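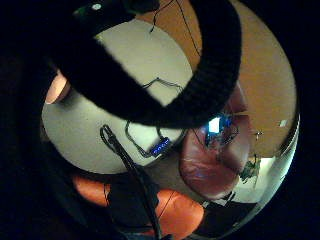 2 min read

Search this repo Go to file

# Itero - the Plokbridge pub quiz sound rounds

Hello! I run the sound round at a pub quiz in Plokbridge, and Itero is the pile of clips I've built up doing it. A few other quiz hosts asked for copies, so I've tidied it up (well, mostly) and put it here.

There are 500 clips in total, each 30 seconds long. They're all things I recorded myself with a small handheld recorder, so no chart music and no telly themes. Think kettles, level crossings, the lift at Dronberg library, a goose with strong views.

## What's in the folders

- `clips/` - the sounds, as WAV files
- `answers.csv` - file name, answer, place, and how hard I think it is from 1 to 5
- `rounds/` - ready-made rounds, if you've left it all to the last minute like I usually do

The difficulty score is only my opinion. I gave the Liao ferry horn a 2 and not one table got it, so I've since bumped it to a 4. If your crowd finds something miles easier or harder, open an issue and tell me!

## Known problems

Wind. So much wind, especially in anything recorded before June, when I finally bought a fluffy cover for the microphone. I've left the worst ones in because a few of them are still fun, but they have `windy` in the file name so you can skip them.

The Dronberg clips are quieter than the rest. Turn them up a bit first - and turn it back down before the goose.

A couple of the answers are a bit woolly too. "Coffee grinder" and "pepper mill (electric)" sound nearly the same through a pub speaker and I now accept either.

## Using it

Play them at your quiz, chop them up, run them backwards for a nasty tie-break, whatever you like. Please don't sell them. A mention of Itero on your answer sheet would be lovely but I won't come round and check.

## Changes

December 29, 2020 - fixed the spelling in `answers.csv`, took out two copies of the same hand dryer, added the bottle bank round.

Still to do: bird sounds, once I can tell them apart myself.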